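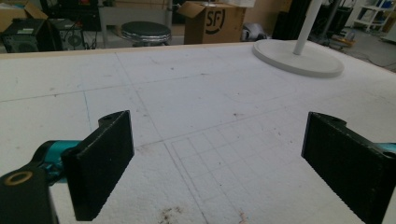 Gripper fingers over the foam-covered table, with the pencilled grid between them.

Gripper technician, part-time, Sterness workshop

We have read plenty of adverts promising the future of work. Ours is for someone to look after one hand-held gripper and the table it is used on. If that sounds dull, it may well be, and we would sooner you found out now.

The gripper has two black pads on teal linkages. Pads wear, bolts creep and linkages pick up play. The maker's sheet says to check all of this every 504 hours of use. We don't believe the sheet. You would check it every morning, write down what you find and change the pads when they need it, whatever the sheet says.

You would also:
- square up the pads and check they meet evenly
- redraw the pencil lines on the foam when they get too faint to use
- replace foam that is past saving
- keep the Wisero log up to date, including the faults you can't explain

You need steady hands, some experience of small mechanical repairs and a habit of doubting a reading until you have taken it twice. A degree is neither here nor there. Please don't tell us you are passionate about automation.

The post is 3 days a week until the end of May. It might be extended, but don't plan your rent on it. You would report to Natália Mendes and share the bench with Khôi Mai.

To apply, send Natália a CV and no more than 200 words on a repair that went wrong and what you did next. Applications opened on 8 January 2020 and close when we have found someone.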